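Notes from the open day at Ristell, 08/05/2018

I drove out to Skendton with a thermos, a folding umbrella I didn't need, and one question I've been carrying since my knees started complaining: can a machine tidy a living room yet? Ristell opens its workshop to the public once a year, and the parking lot was already full when I pulled in, so I ended up leaving the car behind the feed store and walking back along the road (a pretty walk, if you ever go, with hollyhocks the whole way).

They had put out coffee and the good kind of oatmeal cookies, and the young woman at the door gave each of us a paper badge and told us to ask anything we liked. I took her at her word.

## The shop floor side

The first hall is where Ristell does its paying work, mostly sorting and packing for a hardware supplier over in Porley. The line there handles 700 cartons an hour on a good shift, and I stood watching it far longer than I meant to. Every carton is the same size and arrives facing the same way. One of the engineers told me it took them 60 days to get it running smoothly, and then the supplier changed the tape on the boxes and they lost most of a week! I loved him for admitting it.

So that's a yes for the shop floor, I would say, as long as you keep the tape the same.

## The household side

Upstairs is a smaller room with beanbags and a row of monitors, and this is where they work on chores. A lot of the practice is done in simulation, with rooms and furniture drawn by the computer, and the job they talked us through was clearing small things off a couch. Well, I have raised children and kept dogs, and I know about clearing things off a couch. I sat right down in front.
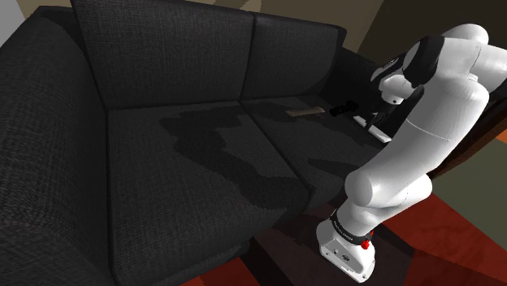
The team calls the project Simard, and they were very open about how far along it is. Picking up one item in a tidy spot goes fairly well, they told us. Dark things on dark cloth are a headache, and so is anything thin that lies flat, since fingers need something to get hold of. I asked about a sock down between the cushions and got a big laugh from the whole row, followed by a long and serious answer that I only partly understood. The short version is that they haven't tried it.

A gentleman next to me wanted to know what one would cost him at home. They wouldn't give a figure. They did say that the practice list has more than 140 household items on it, and that knowing where each one belongs afterward is a whole separate job. My own family never mastered that part either.

## Would I go again?

Yes, and I'd bring my sister. I came home with two cookies in a napkin and a leaflet about the next open day, which will be in June. Wear flat shoes for the stairs, and get there early if you want to park in the lot.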